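Wirnham Allotment Society
Minutes of the spring meeting

Last updated: Sun 7 March

The meeting opened at 2 p.m. with Elsa Sæther in the chair. Minutes of the September meeting were read and approved with one correction: the plot given up by Mr. Priler was on the lower path, next to the compost bays.

Money. The account stands at $1,794 after the winter insurance payment. Plot rents are due by the end of the month. Two members have asked to pay in installments and this was agreed.

Water. The standpipe by the top gate split in the January frost and has been shut off since. Kerell quoted $185 to replace the pipe and fit a frost-proof tap. A second quote had been asked for but had not arrived. It was agreed to accept Kerell's price, with the work to be done before the water is turned on. Members on the upper plots are to use the middle tank until then. Hoses are not to be left attached to the tank.

Waiting list. There are nine names on the list. The vacant lower plot will be offered to the Triệu family, who are next. Half plots were discussed again. The chair said that splitting the larger plots as they come free would move the list along, but that the shared path strips would need marking first.
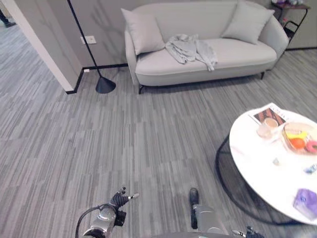
Triệu asked whether a half plot would carry half the work days as well as half the rent, and said that people taking one on should know this before they sign. The chair agreed it had to be in writing. A draft rule will be sent out with the rent notices and voted on at the next meeting.

Bonfires. One complaint received about smoke on a weekday morning. The rule stays as it is: dry material only, after 5 p.m., and never when the wind is toward the houses. A copy to be pinned up by the lower gate.

Seed order. The joint potato order has come in short on second earlies. Anyone who would take maincrop instead should tell Priler. Onion sets are ready to collect from the shed.

Any other business. The shed padlock is sticking and will be replaced. The wheelbarrow with the flat tire is not to be used. A request to keep hens was held over until the lease has been checked.

Next meeting: date to be set once the pipe work is done.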